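Friday, February 2019

Home late, shoes off, tea going cold next to me. My thumbs hurt. I want to get this down before the weekend wipes it, because on Monday I have to write the proper version with the table and the sober adjectives, and all the stuff I really think will have leaked out by then.

So, grippers. Today was the first full day with both pairs in the lab, the Anura pair and the Steltberg pair, and I was the lucky one with free hands. The plan was simple enough on paper: same table, same little jobs, one pair in the morning and the other after lunch, and by the end of it I'd know which one we should be using for the hand-held recordings. I'd been looking forward to it all week like a kid.

Morning: Steltberg

I'll be fair to the Steltberg pair. They're beautifully made. They close with this lovely smooth pull and the jaws come together dead straight every time. And they are so heavy! I had them up for the first set of runs and by the third one my forearms were talking to me. By the end of the set I'd started resting my wrists on the edge of the table between pickups, which is exactly what you can't do if you want the motion to look like anything an arm could copy later.

The other thing is the handle. Whoever designed it has bigger hands than mine. I have to shift my grip to get the jaws all the way open, and each time I shift, the whole gripper rolls a little, and that roll goes straight into the recording. You can see it in the tracks as a small wobble right before every grab. I tried wrapping the handle in tape to fatten it up, and that made it worse, so I spent a good while picking sticky bits off with my fingernails.

Still, I got 59 runs in before lunch, and most of them are usable. I had a cheese sandwich standing up and then sat on the back steps for a bit with my coat on. Cold, bright, very nice. I should do that more often.

After lunch: Anura

Oh, what a difference. I picked up the Anura pair and laughed out loud. They weigh next to nothing after the other ones, and the handle sits where my hand wants it. I did a couple of warm-up grabs at thin air (snap, snap, like a crab) and then got going on the stand job, the one with the T-shaped hanger on the black oval base and the keys lying on the foam. It's a fussy job. The crossbar is thin, the ring on those keys flops wherever it feels like flopping, and the bunch of colored tags always swings around and gets between you and what you're aiming for. I love it as a test. If a gripper has any slop in it, the keys will find it.

I'd moved my seat in a bit closer for the afternoon, and I kept my left hand up near the stand and did the reaching with my right. It felt natural pretty quickly. With the morning pair I'd had to plan every move, and with these I caught myself just doing it, the way you'd hang up keys at home without thinking.
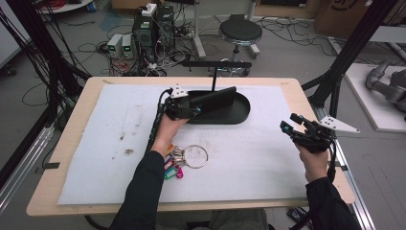 What I like, what I don't

Likes first. The fingertips are great. They're a little soft and they hold on to metal, which I wasn't expecting at all given how skinny they are. I could take the ring by its very edge and it stayed put while I turned it. The triggers are light. The marker plates on top stay clear of my knuckles, so I'm hardly ever blocking them from the camera, and I didn't have to think about where my thumbs were.

Now the grumbles. The marker plate on the right one sticks out to the side, and I bumped it. More than once. You get used to its width the way you get used to a backpack on a bus, meaning you get used to it right up until you turn around. The cable on the left one is a bit stiff too. It wants to curl back toward my arm, and on long reaches I can feel it tugging. I tried routing it down my sleeve and that was better, though then I had a cable in my sleeve, and you can imagine how pleasant that was by four o'clock.

Also the left one squeaks! A tiny squeak, only when it opens. I don't think it matters for anything, but I've been hearing it in my head since I left the building.

The camera question

I haven't made up my mind about the camera. We're on the Soomro one at the moment, with the wide lens, and it sees everything. The table, my lap, the power supplies on the floor, the stool, that endless heap of black and red cable I keep promising to tidy. I like that it sees everything. You lose nothing at the corners of the table, and the marker plates stay in view even when I lean. But the keys end up pretty small in the picture, and when the plastic tags bunch together it's hard to tell which bit I've got hold of.

The narrower lens fixes that and breaks something else, of course. I did 5 runs with it before the coffee break and on two of them my right hand wandered clean out of view. So, wide lens for now, and maybe lower the mount a touch. I want to try that on Monday before anybody moves the table.

I had a small moment with the foam, too. We put that white sheet down because things skid on the bare wood, and it does help, only it's picked up all these gray smudges and specks, and I spent far too long wondering whether they bother the tracking. They don't seem to. The tracks looked the same over the clean parts as over the grubby parts. I'd still like a fresh sheet. It looks like somebody's been eating off it (I have not been eating off it, and I'd like that noted in my own diary).

Two hands at once

For the last stretch of the day I worked on having both grippers in play together, which is the part I'd been putting off. With one hand you can get away with a lot. With two, you find out fast whether the left and right feel alike, and whether you can bring the tips toward each other without the plates getting in each other's way. I did slow ones first, both sets of fingers pointed in at the middle, just opening and closing and getting a sense of the gap.

The Anura pair is good at this. The tips are a bluish green that shows up nicely against the white, so I always knew where the ends were, and I could bring them in quite close before I got nervous. I tried the Steltberg pair again afterward for comparison, and I could do it, but my shoulders were up around my ears the whole time. There's just more gripper there than I need.
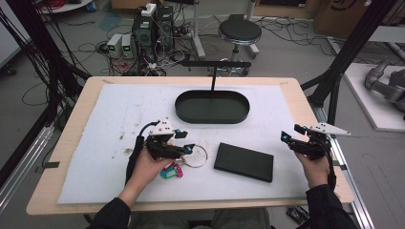 Both Anura grippers over the foam, with the T-stand and tray at the back and the keys by my left hand.

My favorite thing today was a silly one. On one of the slow runs I got the keys up by the ring with the right hand, tapped the tags out of the way with the left, and set the ring over the end of the bar in one go. No wobble, no second try. I sat there grinning at it. Then I did it again to see if it was a fluke and dropped the lot, so there we are. But I got it a few more times after that, and I never got it once with the other pair.

Scores, for what they're worth

I gave everything a mark out of 7, on a scale I made up on the bus, so don't look too closely. Anura got a 7 for comfort and a 5 for the cable and the sticking-out plate. Steltberg got a 3 for comfort and a 7 for how well it's built. If you only ever had to pick up one heavy thing, slowly, I'd take the Steltberg. For a whole day of keys and small pads and fiddly stands, there's no contest in my mind.

The trouble is that I'm one pair of hands. Somebody bigger might hate the Anura handle for the very same reasons I like it. I should get at least one tall person to do a morning with each before I write anything that sounds final. And the report has to go to the Prudbridge people, who'll want numbers, and who will not want to hear about the crab thing.

They need it by April, so there's time. I'd like to do the cup jobs as well, and the cloth ones, since cloth is where soft fingertips either shine or let you down completely. I have a hunch they'll be fine. I also had a hunch about the tape on the handle this morning, so let's not go by hunches.

Things for Monday: lower the camera mount, new foam, find out if you can put a drop of oil on the squeaky one. Tape the left cable to something other than me. Charge my own headphones, because the fan noise got on my nerves all afternoon.

The tea is stone cold now. I'm going to heat it up again and look for that hand cream.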